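Huile d'entretien Olar 200 pour bois et bambou
Référence Petersen 683

Huile minérale incolore et inodore, destinée au traitement des planches à découper, plateaux et ustensiles. Flacon de 200 ml, bouchon doseur. Sans siccatif ni solvant.

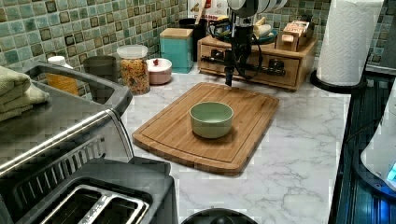

Peut-on l'appliquer sur un bois déjà verni ?
Non traité ou huilé uniquement. Un vernis intact bloque l'absorption et le produit reste en surface.

Application
Poncer au grain fin, dépoussiérer, déposer l'huile au chiffon dans le sens des fibres. Laisser pénétrer une nuit, essuyer l'excédent. Deux couches pour un bois neuf, une seule en entretien courant.

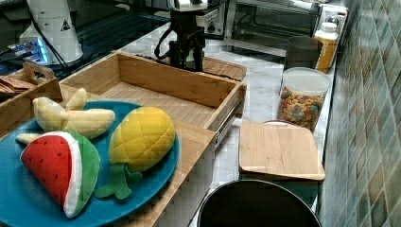
Roxana Furtună
Responsable technique, Petersen

Le rendement dépend de la porosité. Sur bambou lamellé, nous retenons roughly 136 g/m² pour la première couche, moitié moins pour la suivante. Les chants et le bois de bout absorbent davantage et se traitent en premier. 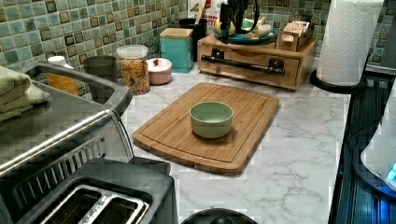 Les rainures se font au pinceau plat, sans laisser de flaque. Un excès non essuyé donne un toucher gras pendant plusieurs jours, sans gravité, et s'enlève au papier absorbant.

Stockage
Flacon fermé, à l'abri de la lumière, entre 5 et 30 °C.
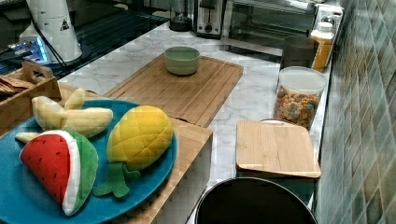
Par temps froid, l'huile épaissit. La ramener à température ambiante avant emploi, sans chauffage direct. Le bidon de 2 litres est livré sans bouchon doseur.

Fiche mise à jour le 5 octobre 2023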